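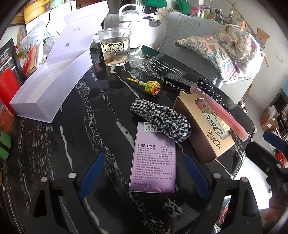
Day one of emptying the Fleltgate bag. I've been carrying it since November and it got to the point where the zipper wouldn't close, so everything is coming out and most of it isn't going back in. The marble-look table is the only surface in the apartment big enough for the job. The purple I ♥ EYES box was near the bottom, under the gingham scrunchie I had already replaced. The tea is for me, in the Hello Kitty mug.

Rules for this: if I used it this week it can go back. If I forgot I had it, it goes in a drawer or to somebody else. No "just in case" pile. I did that last time and the pile went right back in the bag.

The scrunchie stays. Black and white goes with everything I own and I lose hair ties at a rate of one every couple of weeks. The replacement goes in the gym bag.

Lollipop: no memory of buying it. It might be from the bowl at the Nelwood front desk. Keeping it for the bus.

The Dove chocolate is going to the kitchen. A bag is a bad place for chocolate from about April on, and even in January mine ends up next to a heater at work. Also if it's in the bag I eat it before lunch.

Pink tube goes back, in the side pocket this time. I have spent too much of my life feeling around for it in the dark at bus stops.

Polka dot one goes back too, no question. It has rained on me enough this winter.

Receipts next. I threw out 17. The oldest was for a sandwich. I kept one because the thing on it can still be returned.

Coins: I'm putting them in the jar with the others. I counted the jar when it was last full and wrote 2,067 on the lid, so that's the number to beat.

Somebody asked what the bag is. It's a Rivell, the medium one, secondhand. The lining is fine, the strap is getting thin where it sits on the shoulder. I wouldn't buy the medium again. It's big enough that you stop deciding what to carry.

Weighed it on the kitchen scale before and after, since a couple of you wanted to know. It's around 500 grams lighter. I thought it would be more. The water bottle is most of it and the water bottle isn't going anywhere.

What's back in: keys, wallet, phone charger, scrunchie, pink tube, polka dots, lollipop, one pen. I had nine pens in there. Two of them wrote.

Sultana wants a turn inside the empty bag before I put it away. She's a cat, she gets five minutes.

26 January 2019, writing it down so I can check how long this lasts. Coat pockets tomorrow.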